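**Used equipment day returns to the Orkitz rink, with fitting before buying**

27/06/2023

The Orkitz ice rink will hold its second used equipment day before the new season, and this time no family can buy skates or a helmet before a short fitting. The rule was agreed by the rink and the Brusa youth club, which together look after the junior players in the town.

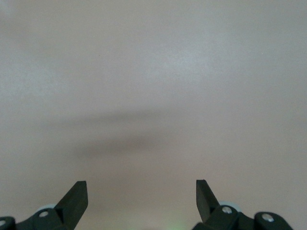
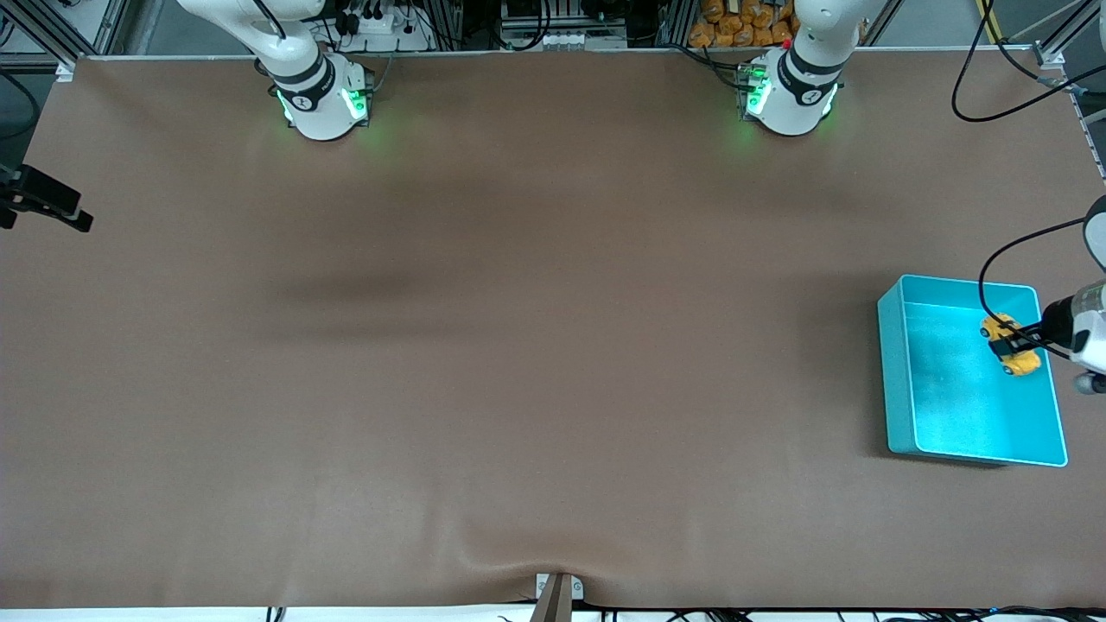

*A plain surface in close view, and a table with a brown cloth and a turquoise bin.*

The first equipment day was in April. It was a good success in numbers, and 2376 euros came in for the junior fund. But in the weeks after it, the coaches saw many children on the ice with shin guards that were too long and skates with room for a second pair of socks. Some parents had bought one or two sizes bigger, so that the child could use the same things for two winters.

"I understand the parents very well, I did the same with my own son," said Gülizar Eren, who coaches the under-11 group at Brusa. "With a jacket it is fine. With a skate it is not fine. The foot moves inside, the ankle has no support, and the child thinks that he is a bad skater."

She told us that she spent a large part of the spring training on laces. In one session she stopped the exercise four times to tie the same pair of skates again. The skates were in good condition and had been cheap, but they had belonged to a much bigger boy.

**How the day will work**

Families will come in through the side door on the parking lot side, and go first to the fitting area. There a coach will check the foot length, the head and the distance from the knee to the top of the skate. The sizes will be written on a card, and the family takes this card to the sale room. For skates, helmets and shin guards, the card must be shown at the cash desk. For sticks, bags, jerseys and training clothes it is not needed.

The child must be present. Last time several grandparents came alone with a size written on paper, and this will not be accepted now. Children should bring the socks they normally wear inside the skates, and long hair should be tied in the same way as for training, as this changes how the helmet sits.

There will be room for 80 children in the fitting area during the day. Places can be reserved at the rink office. Families without a reservation can wait for a free place, but the rink cannot promise that everybody will be seen.

**What can be sold**

Sellers can bring up to 11 pieces per family. Everything must be clean and dry, and skates should be tied together by the laces. The price is decided by the seller and written on a label which can be collected at the office. The club keeps a small part of each sale for the junior fund, the same part as in April.

Helmets are the difficult point. Murray MacLeod, who is responsible for equipment at the rink, will look at every helmet before it goes to the sale room. He will refuse those with cracks, missing screws, a bent cage or foam that has become hard. Helmets that were painted at home, or have stickers over the shell, will also be refused.

"Under a sticker I can't see if there is a crack," MacLeod said. "People get a little angry with me, and I am sorry for this. They can take off the sticker and come back, I will be there the whole day."

Neck guards and mouth guards will not be accepted from sellers. The sports shop Gauthier will have a small stand with new ones, and it will also sharpen skates bought on the day. The sharpening is free for children of the Brusa club. Others pay the normal shop price.

**Loans for beginners**

For children who only want to try hockey, the rink has now four complete sets for loan, in different sizes. They were paid with the money from April. A set can be kept for one month against a deposit, and it includes everything except the mouth guard. Parents can ask Eren after training, or leave a message at the office.

The company Josier, which already pays for the junior jerseys, has offered to add more sets during the winter. The club has not decided yet which sizes to ask for. According to Eren, the smallest sizes are always missing, and goalkeeper equipment for young children is almost impossible to find used.

The date of the equipment day will be put on the rink door and sent to all club families as soon as the summer ice plan is ready. Labels for sellers can be collected from the office already now, during the normal opening hours. Pieces that are not sold must be taken home the same evening. What is left after closing goes to the loan room, if it passes the control, and the rest will be thrown away.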